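Local History Transcribers and Oral History Interviewers Wanted

Mulum Historical Society, Town Records Project

The Mulum Historical Society is taking on transcribers and interviewers for the second stage of its Town Records Project. The work covers the years from the first land survey to the closing of the Hatero rail depot. We need people who can read old handwriting, people who can sit down with older residents and record what they remember, and people who can do both.

The first stage produced a finding list for the town council minutes, the school district ledgers and the papers of the Usuga family, who ran the ferry and later the feed store. The list has 397 entries. Most of the items on it have never been read through by anyone since they were filed, and very few have been typed up.

What transcribers do

You will work from scans at home or at one of the desks in our reading room. Each transcriber is given one volume at a time and types it out line by line, keeping the original spelling and marking any word that can't be made out. A second reader checks every page against the scan. Expect the council minutes to be slow going. The clerk before incorporation wrote a small, crowded hand and used his own abbreviations for street names, several of which no longer exist.

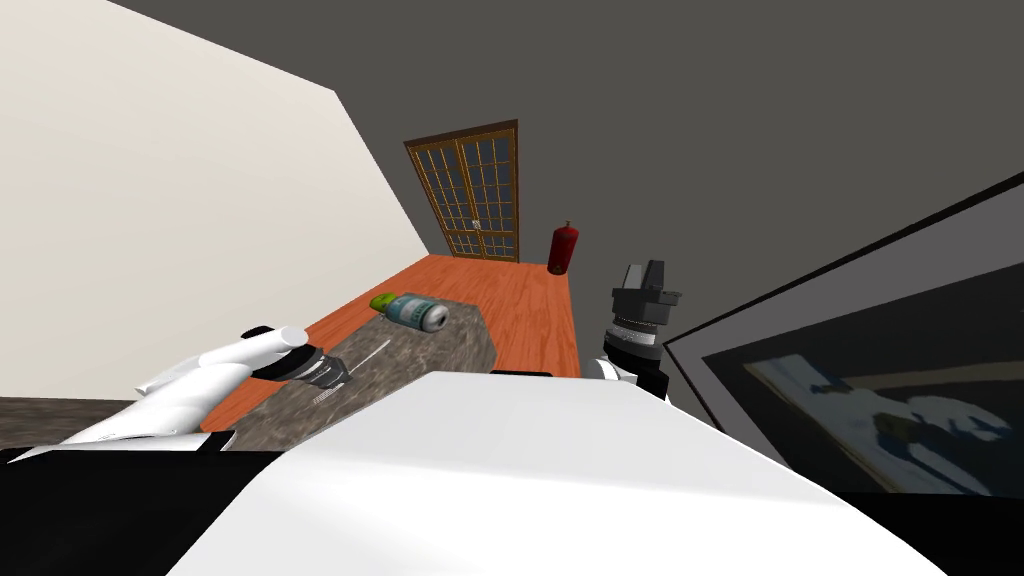 The school ledgers are easier and are the usual starting point for new transcribers. They list pupils, fees and firewood deliveries, with notes on teachers' boarding arrangements. Anyone with family in the district before the consolidation may come across relatives, and you are welcome to make a copy of those pages for yourself.

What interviewers do

Interviewers work in pairs. One asks the questions and the other runs the recorder and keeps a written log. We have 30 residents and former residents who have agreed to talk, most of them about the depot, the cannery or the flood years. An interview runs an hour or a little more, and some people will need a second visit. You will be given a question outline, but it is only an outline — if someone wants to talk about the dance hall instead of the cannery, let them.

After each interview, the pair writes a one-page summary with names, places and approximate dates. The full recording goes to the society along with the signed release form. No recording is deposited without the release.

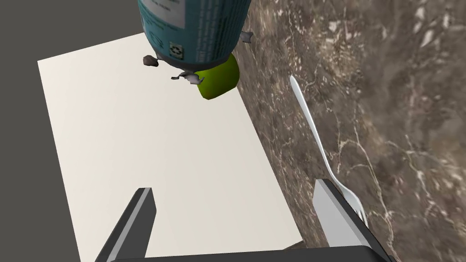
Pay and hours

Both jobs are part time and paid by the hour at the same rate, which is set out in the offer letter. Transcribers are asked for 10 hours a week and may divide them as they like. Interviewers should be free on at least two afternoons a week. Mileage is paid for visits outside town. The work begins in June and is funded for 13 months.

Who can apply

You don't need a degree or previous archive work. You do need to be careful, to keep confidences, and to be willing to have your work checked. Interviewers need their own transportation. A reading knowledge of Spanish is useful for the Usuga papers, parts of which are letters to relatives. 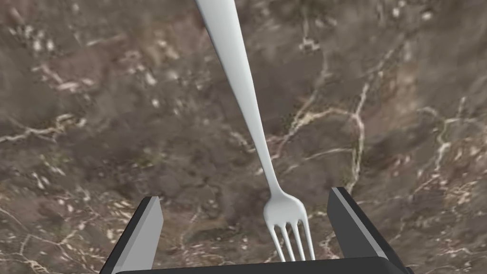
Do I have to live in Mulum?

Transcribers can live anywhere, as long as they can attend the first training session in person. Interviewers should live close enough to reach the town for an afternoon visit.

How to apply

Send a letter of no more than one page saying which job you want and why, with the names of two people who can speak for your work. Applicants for transcribing will be sent a sample page from the council minutes to type up. Applicants for interviewing will be asked in for a conversation and a short practice session with the recorder.

Transcripts and summaries will be entered in Zunomance, our catalog system. Training is given, and an hour with it is enough for most people.

Letters go to Jhair Urrego, project coordinator, at the society's office. The reading room is open from 1 p.m. for anyone who would like to look at the ledgers before applying.

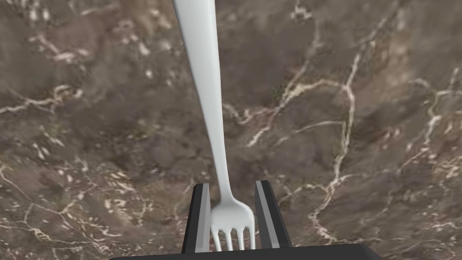

Fork on a polished stone surface.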